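Merasari raises new round led by Karagiannis Capital, plans move into hotel linen

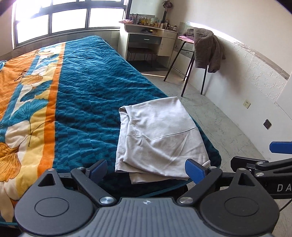

Home services startup Merasari has closed a Series B round led by Karagiannis Capital, according to documents the company filed with the business registry in January. Existing backer Onberg Partners also took part. Merasari did not disclose the size of the round, and the filing lists only the number and class of the new shares.

The documents show that the board approved the issue of 1,715 preferred shares to the two investors. Karagiannis took the larger block and will appoint one director. Onberg, which first put money into the company at the seed stage, keeps the seat it already holds.

Evanthia Bakalis, chief executive and co-founder, confirmed the round by email. She said most of the money would go toward a second processing site and toward hiring in operations.

"We have been turning down hotel customers because we could not promise them a morning delivery every day," Bakalis said. "The new site is for that. The household business stays where it is and keeps its own vans."

Merasari sells laundry, pressing and room turnover services through a subscription app. Customers choose a weekly or twice-monthly plan and book a pickup window. The company added a housekeeping service for short-term rental owners last year, and Bakalis said rental owners now bring in more revenue than household subscribers. She declined to give figures for either group.

The company operates in three cities. It had said earlier that it would enter two more by the end of the last financial year, but neither launch went ahead. Bakalis said the plan had been put on hold while the company worked on its costs, and that there was no new date for it.

The hotel service will be run by Makis Vlachopoulos, who joined Merasari from a regional linen supply business. His team will begin with small independent hotels that currently wash their own sheets and towels or send them to local laundries. Contracts will be priced by weight, with a monthly minimum. Household customers will continue to pay by plan.

Linen rental, in which the supplier owns the sheets and replaces them as they wear out, is not part of the first phase. Vlachopoulos said it would tie up too much money in stock.

"A hotel needs several sets for every bed, and you pay for all of them before you send the first invoice," he said. "We would like to get there, but we are going to wash other people's linen first."

Karagiannis Capital invests mainly in logistics and consumer services. Darcy Nguyen, the partner who handled the deal, said the firm had looked at several companies in the sector before choosing Merasari. He pointed to the number of customers who stay on a plan past the first renewal, though he did not share the rate.

"Getting someone to try a pickup service with a discount code is easy and it costs a lot," Nguyen said. "We spent most of our time on what happened once the discount ended."

Nguyen said the firm had agreed with management on a set of targets for the hotel business, and that part of the investment would be released only when these were met. The filing supports this. It describes the share issue as taking place in three tranches, the first of which has been paid in full. The conditions for the remaining tranches are contained in a separate shareholder agreement that has not been made public.

The same set of documents includes Merasari's most recent annual accounts. Revenue grew from the previous year, while the net loss narrowed. Transport was the largest single cost, ahead of wages and rent. Marketing spending fell, and the notes to the accounts say the company ended its paid referral program midway through the year.

The notes also record a short-term loan from Onberg Partners, made before the round was agreed. The loan has been converted into shares as part of the new issue, and the company reports no other borrowing apart from equipment leases.

Merasari's closest competitor is Irnum, which offers a similar pickup service and has sold to hotels from the start. Irnum owns no processing sites and passes its orders to partner laundries, taking a commission on each. Its last funding round was led by a group of individual investors.

Shiela Evangelista, head of partnerships at Irnum, said the company did not plan to change its model in response. She said hotel managers cared more about lost items and late vans than about who owned the machines, and that Irnum was adding laundries to its network in all of its current markets.

Stamatia Lambrakis, an independent analyst who follows consumer services companies, said both approaches had their problems. A company with its own site has to keep it busy through the low season, when hotel orders drop. A company that depends on partners has less control over quality and can lose them to a rival that pays more.

"Merasari has household orders to fill the quiet months, and that helps," Lambrakis said. "What I would want to know is how much of the new site has to be in use before it covers its own rent. The accounts don't tell you, because the lease was signed after the year closed."

She added that prices for commercial laundry had been under pressure, with larger suppliers offering long contracts at low rates to keep smaller companies out. Independent hotels have been less affected, she said, as many of them are too small to interest the large suppliers.

Merasari expects the second site to open before the summer season. Bakalis said the lease had been signed and the washing and ironing equipment ordered. Recruitment for drivers and shift supervisors has started, and the company is also looking for a finance director, a post that has been vacant since the previous holder left in the fall.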